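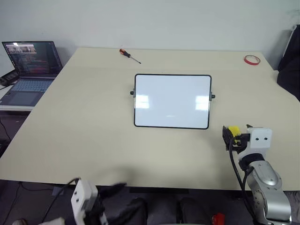 Whiteboard wiping, live: Bruma opens its Zarnovholm workshop to visitors

For immediate release

ZARNOVHOLM, 19/01/2018 — I'm Malou Ravn, I look after demonstrations at Bruma, and I've been pestering my colleagues to let people in ever since we moved into the old Wernum building. They finally said yes! We're holding our first open day in October, and I'd love to see you there.

Bruma makes two-armed robots do small jobs on ordinary tables. The one you'll meet is called Vídalín, and its current job is a little whiteboard on a stand, the kind you might keep next to the phone. It has grippers on both arms, and the task is to steady the board with one and clean it with the other. It sounds like nothing, I know. Then you try explaining to a machine how hard to press on something that swivels (I have, many times) and you start to respect your own elbows.

We picked the whiteboard after visits to local schools and clinics, where we asked people which chores they'd happily hand over. Wiping things came up a lot. So did finding the cap of the pen, but we're leaving that one for later.

The team has logged 547 practice runs on the board so far, and 267 of them went through from start to finish with no help from us. I'm putting both numbers in because people always ask, and because I'd like you to come and watch knowing that Vídalín may well miss. When it does, we stop, talk about what happened and go again. Some of the best conversations I've had with visitors started with a miss.

"Most folks have only seen robots in edited videos," says Fatima Gumede, our lead engineer. "I want them to see the pauses too, and to ask me why it's pausing. Sometimes I'll have to go look at the code before I can answer."

Fatima will be at the table all day, and she'll change a few settings while you watch so you can see what difference they make. Bring questions — she likes the awkward ones.

What's on

Whiteboard demonstrations run every hour, with a group of 8 people at a time so that everybody gets a decent view. Between sessions you can draw something on the board for the next run. There's also a short talk on how we teach a new task, pitched at people who have never written a line of code, and a table where kids can try picking things up with a hand-operated gripper.

Good to know

Entry is free, but please book a place for the demonstrations. Children are very welcome with an adult. We'll ask you to stay behind the floor line while the arms are moving, and to keep bags out of the walkway. The workshop is on the ground floor with step-free access from the yard, and there's parking behind the building. Coffee is on us.

Reporters and photographers can come in before the doors open for a quieter look and a chat with Fatima or me. Just tell us ahead of time so we can set out enough chairs.

Press contact

Malou Ravn, Demonstrations, Bruma, Wernum building, Zarnovholm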